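I moved to Breltby in July with two suitcases, one pot and a letter from my new landlady. The letter said, in very polite words, that the water in the house is hard and that I should please not be angry with the kettle. I read it three times. In my language water can be sweet or heavy or dead, but it can't be hard unless it is ice.

Now I have lived with it for long enough that I want to write down what I learned, mostly for myself, and also for my cousin who will come to study here and who loves tea more than she loves most of her relatives.

The first week I made tea the way I always make it. Black leaves, boiling water, four minutes, no milk. On the top of the cup there came a thin skin, brown and a little shiny, and when I moved the spoon it broke into pieces like old paint. The taste was flat. I thought the tea had become bad in the suitcase, so I bought a new packet at the shop on the corner, and it was the same. Then I thought the cup was dirty. I washed it with soda, and it was the same. I was drinking coffee by the end of that week, and I don't even like coffee.

The woman at the bakery explained it to me. Breltby stands on chalk, and the water comes up from under it and brings some of the chalk along. People who were born here don't notice the skin because they put milk in the tea, and with milk it is harder to see. She told me also that in Trorkden, which is only a short train ride away, the water comes from a lake in the hills and is completely soft. Some people bring it home in bottles. I laughed, and two weeks later I was standing in Trorkden station with 2 big bottles in my backpack, filling them from the drinking tap near the platform.
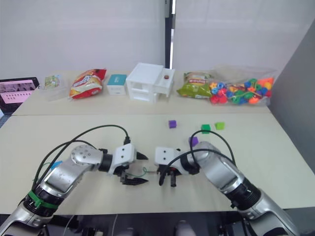 The difference was so big that I felt cheated. The tea from Trorkden water was red and clear, it had no skin, and I could smell it from the other side of the kitchen. It was the smell of my grandmother's flat in the winter. I drank three cups and couldn't sleep until 2 in the morning.

But a person can't travel for water every few days. The ticket is more expensive than the tea, and full bottles are very heavy on the hill to my street. So I began to try things at home.

I tried to boil the water longer. It helps a little. A part of the chalk falls down and sits at the bottom as white dust, and if you pour slowly it stays there. The problem is that you have to wait, and the water tastes tired afterwards. I don't know if "tired" is the right word in English, but I think every tea drinker will know it.

I tried a slice of lemon. The skin disappears, this is true. Then you have lemon tea, and if you wanted lemon tea you are happy.

I tried bottled water from the supermarket, and here I made a stupid mistake. I bought the one with the most beautiful mountain on it and never looked at the small text on the back. It had more minerals in it than my tap! The skin was thicker than ever. Now I read the back first and take the one with the low numbers. It is good, but I don't like all this plastic going out of my kitchen.

What I use now is a filter jug from Rathjen, bought second-hand in a shop near the church. It isn't pretty and the lid doesn't close properly -- you must hold it with a thumb when you pour. The cartridge should be changed after 100 litres, and I write a small line on the calendar for every jug so that I remember. With the filter the tea is maybe not as good as with the lake water, but the skin is almost gone and the colour is right. I also use a little more leaf than before, and I give it five minutes.

For the kettle I use plain vinegar, once in a month, half vinegar and half water. Let it stand overnight with the window open. Then boil clean water twice and throw it away. I boiled only once the first time, and that morning I had tea for a salad.

I have started to ask about water wherever I go. A colleague who comes from Flunuvside says that theirs tastes of iron, and that her parents' bath has an orange line which no cleaner in the world can remove. She misses it. When she visits them she drinks a full glass from the tap before she takes off her coat. I didn't understand this at first, and then I remembered me with my backpack at the station.

My cousin has asked what she should pack. I told her: take the good leaves, leave the kettle at home, and bring a strong bag for Trorkden. I still go there sometimes, when there is a holiday or when I have had a bad week, and I still have the same two bottles.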